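Kalmont Crafts
@kalmontcrafts

1/ Sorting out the felt play food before the November table at Skadbridge. Posting as I go so I remember what I decided about the backdrops.

2/ The felt star is staying. Light blue with a darker blue border, big enough to sit fruit on. I cut it from a leftover piece and it took 15 minutes, most of that on the points.

3/ Tried it with real fruit first, to get the colors right. Gray checked sheet on the spare bed, purple towel over the middle, fruit wherever it landed. Oranges look very good against purple. The dark red apple gets lost if it goes anywhere near a fold.

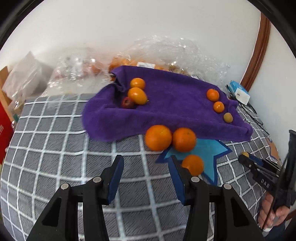 4/ Colors I'm ordering from Leckie:
bright orange, two sheets
dark red, one sheet
pale yellow-green, one sheet
light blue and darker blue for more stars

5/ The yellow-green is the hard one. Next to all that orange the real fruit looks dull, and the felt I had was closer to lime. If anyone has a swatch card with a softer green on it, please send me the name.

6/ Sizes. I had planned to make every orange the same. Having big and small ones out together changed my mind, so the pattern now comes in three sizes and one of them is a bit oval.

7/ Towel or no towel for the table? The terry is nice and fuzzy but it bunches up, and small things disappear into it. I think a flat purple cloth would do the same job. Momton had one at $8 last time I was in.

8/ Order total came to 574 with shipping on the bulk felt. I had set aside 675, so the cloth fits too.

9/ Someone asked if the stars will be sold separately. Yes, as play mats. Hand wash only, dry flat.

10/ Fruit is back in the kitchen and the bed needs making. Pattern pieces for the three orange sizes go up tomorrow morning.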